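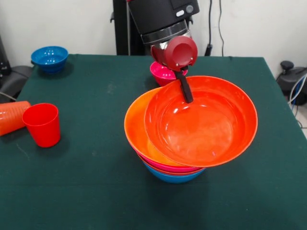 Department of Product Design and Small-Scale Making, Workshop Group

4. Building the second shortcut pad

The first Skernix pad was a bit of a brute, so I started again with a clean sheet. The idea hadn't changed: a little box of buttons that sits left of the keyboard and fires off whatever shortcuts you're tired of typing. What had to change was the case. Mine was so light that it skated across the desk every time I pressed the top row, and Chandrasekhar Alva (who tested it for longer than anyone should have to) ended up holding it down with a stapler.

So, weight. I cut a steel plate to fit the base and glued a sheet of rubber under it, and the whole thing now weighs enough that I stopped thinking about it. The plate also gave me somewhere sensible to earth the board, which cleared up the phantom presses we had moaned about in Section 3. I'd blamed my soldering for those. Erdal Işık had blamed my soldering too, rather more loudly!

The switches are the same cheap tactile ones as before. We set up a cam on an old printer motor and let it hammer three of them for 4,000 presses each. Two came through fine. The third began to double up at press 1,686 and never really recovered, so the firmware now ignores any second press that arrives too soon after the first. Selim Öztürkmen wrote that part in an afternoon, and I haven't touched it.

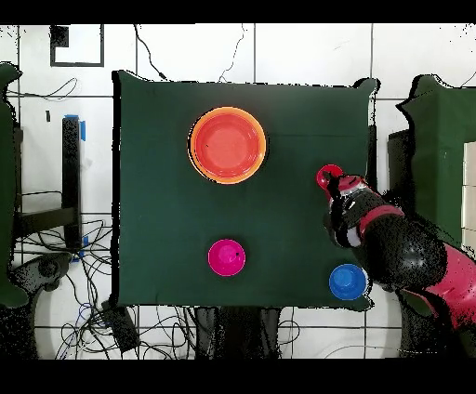
Wiring was where I lost most of May. I had drawn a tidy matrix with a diode for each switch, then fitted two of the diodes backwards and spent days hunting through the code for a fault that was sitting in plain view under my thumb. If you build one of these, test each row with a meter before you close the lid. I left a service slot in the back of the case after that, wide enough for a pair of probes, and it has been used far more than I'd like.

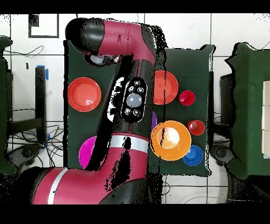

Layout was the thing our testers argued over. The first pad was a plain grid, every cap the same size, and people kept looking down to find their place, so it wasn't saving them any time. Şükran Çınar wanted raised dots on the caps. I preferred one oversized button as a landmark for the hand, with the rest grouped near it. Figure 4 has that sort of grouping on the arm's black oval panel, where four small silver buttons sit round a large grey one, two above and two below. I copied the spacing idea onto a scrap of acrylic, made the middle button "save", and Şükran came round to it (the dots went on as well, to be fair to her).

Figure 4. Large central button with four smaller ones around it.

The drawings for the case and the service slot are in Appendix B.

Home Papers Workshop People Contact

We use cookies to remember your settings. Accept Manage cookies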